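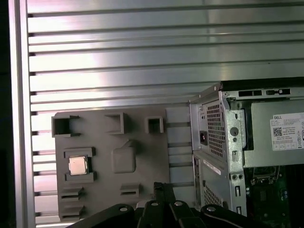

CPU plate and open tower, Mimside cell

Forums > Cell Maintenance > Grippers and Fixtures
Print this thread | E-mail this thread
Search this forum Go Advanced

somkiat_n
CPU placement on the teardown cell has drifted again. I re-zeroed the wrist at 2000 cycles and it held until 3979, then chips began landing proud on one side of the socket frame. Plate is mounted against the slotted panel. Fingers are the Ziter set.

dutthorpe_tech
Check the plate before you touch the arm. Ours crept in the slots.

somkiat_n
Plate checks out with an indicator. The memory pick inside the case is off the same way, so I blame the finger linkage.

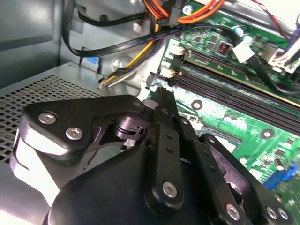
Boonsong Sukprasert: I disagree. Linkage play gives scatter, and you describe a steady offset. Look at the wrist flange first.

somkiat_n
It is scatter, 39 picks logged. Pivot screws were loose on one side. Retightened, now repeating the check.
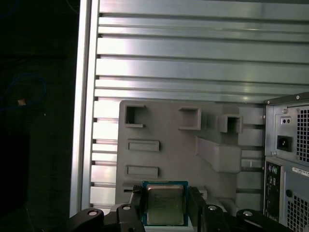
mokoena2
Do you re-teach after retightening the pivots?

somkiat_n
Only the CPU pick and place points. I run 10 slow cycles before going back to full speed.

Boonsong Sukprasert
I would still pull the flange.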